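Keeping Comics at Home Without Wrecking Them
Posted 7/3/21 by Shufen Jiang

I own some 400 comics and live in an apartment that was plainly designed for a person who reads nothing. What follows is what I've learned about storing the things, mostly by storing them badly.

Bags first. Polypropylene is cheap and fine, but it clouds and ripples after a few years, so put a new bag on the calendar along with the smoke alarm batteries. Polyester film costs more and lasts. I use it for the books I'd run back into a fire for, a list that gets shorter every time I reread them.

The board goes behind the comic, shiny side or not. Check that it's acid-free all the way through, as some are only coated on one face. Tape the flap to the back of the bag and fold the end of the tape under to make a tab. One day you will pull that comic out in a hurry, and loose tape will take a strip off the cover. I have a copy of Ulum number 4 that can tell you all about it.

Stand the books upright, snug enough that they don't slump. If a box is half full, fill the gap with a block of foam or a folded towel. Short boxes beat long boxes unless you enjoy chiropractors.

Keep boxes off the basement floor. Two lengths of scrap lumber will do. Attics are worse than basements in summer, and a closet on an inside wall beats both. Aim for humidity near 50 percent and buy a cheap gauge, then try not to check it every hour like my brother Junhao does.
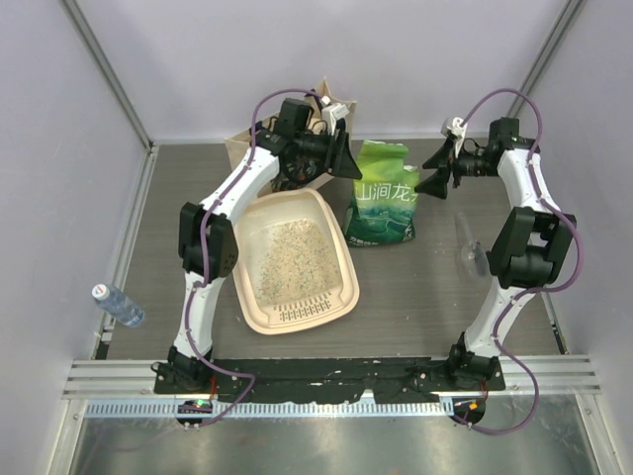 Sticker residue is the other great sorrow. If the price tag is on the bag, leave it alone and change the bag. If it's on the cover, a hair dryer on low and a lot of patience may get you there — practice on something you hate first. I used a Wurotano annual and felt nothing.

Musty smell: put the comic in a lidded tub with an open dish of baking soda, not touching, and leave it for a week or two. Air the tub out and repeat. Don't spray anything on paper, ever, whatever the bottle says.

Label the short end of each box in pencil. You'll be rearranging them by May.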